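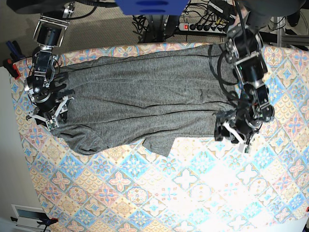

Watching wrestling at two in the morning

In February I decided to pay for Sosalon for one month. For those who don't know it, Sosalon is a small streaming service for independent wrestling, and it has the full archive of Brandura, the promotion I followed when I was a teenager. The catalog says 1357 matches. I have watched maybe 200 of them, so there is still work to do.

My first surprise was how good the old tag team matches look today. I remembered them as slow. They are slow, but the crowd is with them from the first minute, and you can hear single persons shouting advice to the wrestlers. In the new shows the music is so loud that I can't hear the mat.

The best thing I found is a series of four matches between Rivow and Quintero. Those were their only ring names, no first names, no nicknames. In the first match Quintero works on the left arm for ten minutes and loses anyway. In the second one, Rivow comes with the same arm taped, and the commentator needs half of the match to notice it.
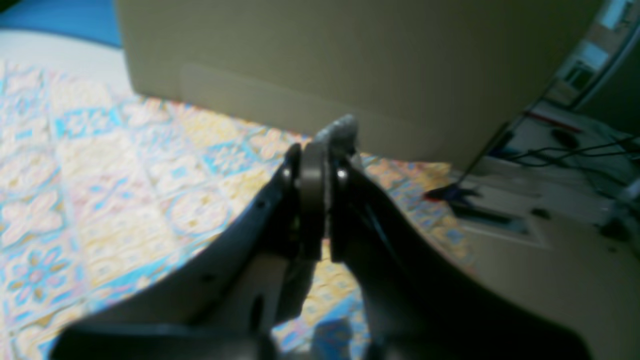
The third match is the one people talk about, because it went to the time limit, but I prefer the fourth. It was held in a sports hall with roughly 2000 people, and it ends with a simple small package. No table, no chair, no manager running in. I watched the ending three times and I still think the count was a little fast.

I wrote about this to my friend Damián Cuautle, who was at that show with his father. He told me that the people stayed in their seats after the bell because they thought the match would be started again. On the video you see only the logo of the promotion, and then the next match begins. I would like to see those missing minutes very much.

Some complaints also. The search on Sosalon is bad – if you write only the name of a wrestler, it gives you interviews first. The subtitles are in the wrong place and cover the feet. And the shows are sorted by the date when they were uploaded, so I had to make my own list on paper to see them in the correct order.

I will keep it for one more month. The next thing on my list is the women's tournament, eight wrestlers in one night, which I have never seen complete. If somebody knows where the semifinals are hidden in the archive, please write it in the comments.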